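Rametti Family Health Clinic
Frequently asked questions: nurse practitioner appointments and patient enrolment

What can a nurse practitioner do at this clinic?
Our nurse practitioners assess, diagnose and treat common acute and chronic conditions. They order laboratory tests and imaging, prescribe most medications and refer to specialists. Procedures requiring general anaesthetic are not performed on site.

Do I need to be enrolled to book?
Yes. Enrolment is by household and is open to residents of the Chauhan and Bukier catchments. The current patient list stands at 2,990. When the list is full, applicants are placed on the waiting list in order of receipt.

How long is the waiting list?
There were 270 households waiting at the February update. The figure is revised at the start of each quarter. Staff cannot give an individual position over the phone – it is shown in the Trestico portal under Enrolment Status.

How do I register for the Trestico portal?
Bring your health card and one other piece of identification to reception. An activation code is issued at the counter and is valid for 37 hours. Expired codes are cancelled and must be reissued in person.

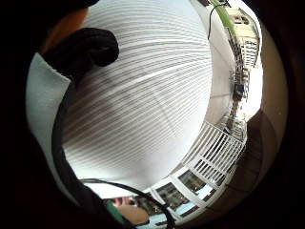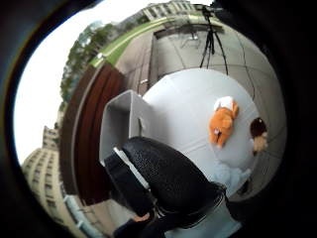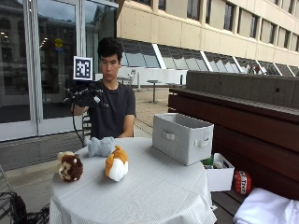

Can a nurse practitioner renew a prescription from another provider?
In most cases, yes. A first renewal requires an appointment so the medication history can be reviewed. Controlled substances are renewed in person only, at the prescriber's discretion. Fax requests from pharmacies are processed by the end of the next business day.

Will I see the same practitioner each time?
Each enrolled patient is assigned a primary practitioner. Same-day appointments are filled by whoever is available, and the visit notes are copied to the assigned practitioner's inbox.

How are test results released?
Results are posted to the portal once reviewed. Abnormal results are followed up by phone. Results ordered by an outside provider do not appear in the portal unless that provider has copied the clinic on the requisition.

Can my child attend without a parent?
This depends on the reason for the visit and the child's capacity to consent. Call reception before booking. Immunization visits for younger children require a parent or guardian to be present.

How do I transfer my records from another clinic?
Complete Form 448 and return it to reception or upload it to the portal. The sending clinic may charge a transfer fee, payable to that clinic directly. Records on paper are scanned and the originals returned – allow extra time for large files.

What are the telephone hours?
Lines open at 8:30 a.m. and close at 4:30 p.m. Messages left after closing are returned the next business day. For emergencies, call 911.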